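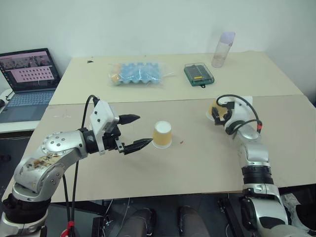
The left arm, the cup, and about an inch of trouble.

So I'd been at Josus for maybe four months when they gave me the night runs, and I was thrilled, because night runs meant nobody hovering and all the coffee I wanted. The job was cups. The left arm picks up the paper cup, sets it down, opens, backs off, does it again. We needed 3000 clean ones by the end of February and I was on number 709 when Lefty stopped.

It didn't crash. I'd have loved a crash! It just went still beside the cup with its fingers open, and the log said GRIP OK, GRIP OK, GRIP OK, over and over, holding nothing at all.

I called Rangi Tautahi, who was asleep.

"Did you hit the stop?" he said.

"It's not moving."

"Hit the stop anyway."

Well, I didn't. I figured it was the cable (it's always the cable) and I leaned in to give it a wiggle where it loops behind the white housing. And Lefty went. All the picks it thought it owed me, I guess, in one swing - straight across the spot where my face had been a second earlier, before I dropped my pen and bent down to get it. The cup hit the wall. My coffee hit everything else.

Then I hit the stop.

Rangi was still on the line. He didn't yell, he only asked if I had all my fingers, and he stayed on while I counted them out loud like a little kid. Ten. I sat on the floor until it got light, and in the morning I wrote it all up, including the part about the wiggle. I kept the pen. It doesn't even write anymore.

Comments (3)

mirrorfern: The counting got me. More Lefty please!

Thodoris Kontogiannis: I used to service arms like these and my stomach dropped at "I leaned in." Good one.

oldpail: wait, so was it the cable or not??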